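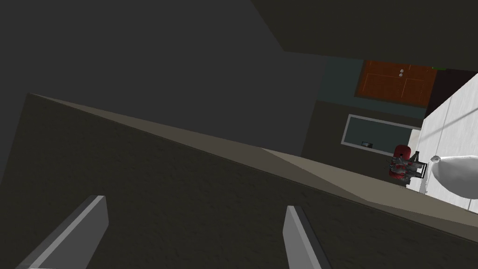
**Why does the football movie stop at the same spot every time I play it?**
The saved copy on the Tuleck box is damaged, and streaming it fresh gets you past the bad part.

It took me most of a week to get to that answer, so I'm leaving the whole log on the ticket in case somebody else has the same trouble.

**Ticket: sports drama freezes before the final game**
Status: solved (mostly)
Player: Tuleck box, Prarkora app
Title: *Tamayo Road*, rental

**First try**
So I rented *Tamayo Road* for family movie night, the one about the small-town lineman and his foster parents. Great movie so far! Then the team walks out of the tunnel for the last game, the picture locks up, and the sound keeps going for a few seconds before that quits too. I backed up 5 minutes and played it again. Same spot, same helmet, frozen.

**Second try**
Restarted the app. Restarted the box. Pulled the plug and put it back (my usual fix for everything in this house). The app remembered my place, which was nice of it, and froze in the tunnel again.

**Wednesday, evening**
Wrote to Prarkora support. They asked for the app version and whether other titles did this. I played 3 other movies, all sports stuff because that's what we had saved, and they ran fine from start to finish. The boxing one is really good, by the way – way better than the poster makes it look.

They also asked me to turn off the Trosska sound setting. I did, and the crowd noise got thinner but the freeze stayed put. I've turned it back on.

**Next reply from support**
They wanted to know if I was streaming or playing a download. I said streaming, and I was wrong. The box had saved the movie by itself when I hit rent, and it was playing that copy the whole time. The file was listed at more than 3000 MB under Settings > Storage, so I don't know how I missed it.

**What fixed it**
1. Settings > Storage > Saved titles
2. Delete the movie (the rental itself stays on your account)
3. Switch off "Save rentals automatically"
4. Open the app and press Play

Went straight through the tunnel and into the game, and we finally saw the ending. I cried, the kids didn't.

**Still open**
Subtitles run a little behind in the locker room speech. I can live with it, but if there's a setting for that, please add it here. Also, my rental window ran out while we were sorting this, and I've asked for the 5 dollars back. Waiting to hear.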